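Open day at Pollismont, Friday: gripper demo

shemweta_d
Went to the Balter demo at 4. Hand-held gripper session, 40 minutes plus questions. Wrist view is very wide, so straight furniture legs bend.

Skoltness
Too wide for close work, in my view. You lose resolution at the center.

nsipos
Disagree. Near the fingers you need coverage first. What was the latency?

shemweta_d
They quoted around 220 ms. Two views:

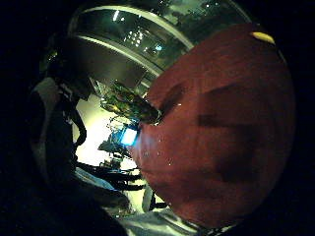
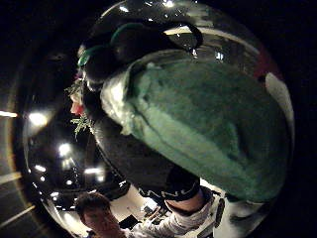 Gripper camera, Balter demo. First: reddish-brown object up close. Second: green fuzzy fabric.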